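Notes on colorfastness in red textiles, from 14 washes of the same dyed cotton. Detergent was Pyo, unscented, cold cycle.

Most dye loss came in the first 3 washes. After that the rinse water ran nearly clear – the test strip still picked up a faint pink until wash 9. 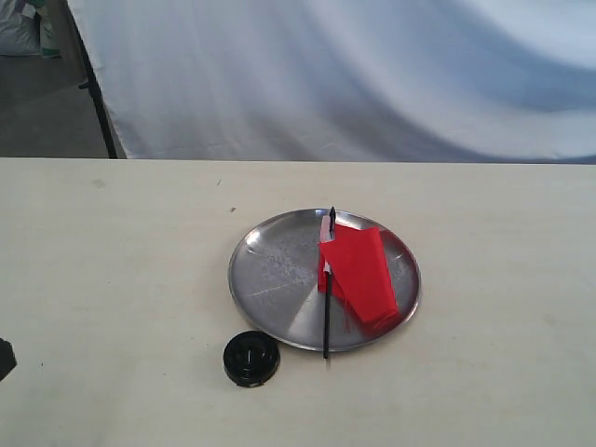

A reply asks whether vinegar in the first rinse sets the dye. It doesn't set reactive dyes. Those bond to the cotton in the dye bath, and what bleeds later is the unbonded excess. A hot soak before first use removes more of it.

Synthetics behave differently. Disperse dye in polyester barely moves at household temperatures. Light is the bigger problem there, and red tends to fade before gray. 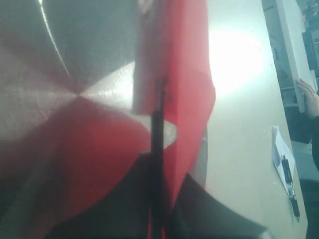 Skirkura writes that their nylon samples bled at 20 minutes in warm water, well before any fading. Plausible. Nylon usually takes acid dyes, and those can bleed without a fixing step.

Next batch is the Donance linen, same detergent, same cycle. Strips get dried flat and compared in daylight.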